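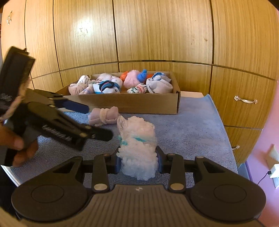
**Unit 5: Comparing hand-held grippers on soft objects**

Notes by Volker Brinkmann. Revised Saturday, January 27, 2024.

Rigid test blocks tell us little about pad behaviour. For this unit the object set is therefore soft: rolled baby socks, small knitted items, bubble wrap and crumpled paper. All of these change shape under load, so jaw opening at contact is a poor estimate of object width.

Terms used below:

- *Closing gap* - distance between pad faces when the operator stops squeezing.
- *Slip* - any movement of the object relative to the pad after closure.
- *Assist* - a second gripper touches the object before it is released.

Kanini Ndung'u's log from September holds 993 attempts, of which 976 were usable. The other 17 lacked a start time and were dropped. Do not add them back when you repeat the analysis.
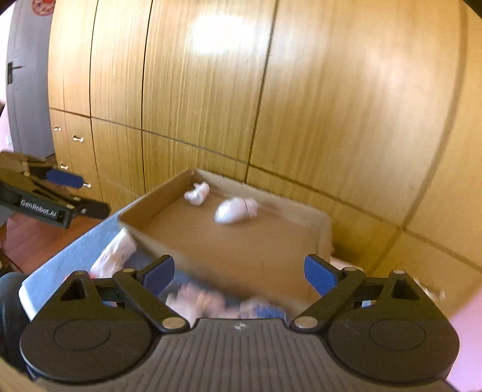 Paper needs separate treatment. A crumpled ball has no repeatable stiffness, and its second grasp is not comparable with its first. Record the grasp number for each ball and replace the ball after five grasps.

Two-handed trials are scored per gripper, left and right. If both sets of pads are on the object at once, mark the trial as an assist and note which side let go first.

**For the lab**

1. Plot closing gap against grasp number for paper only.
2. Compare slip for knitted items and bubble wrap. State your threshold.
3. Read the pad wear section of the Skultus notes (Mirzaei and Nzioka) before choosing one.

Plots go to Esther Shirima, with the raw table attached.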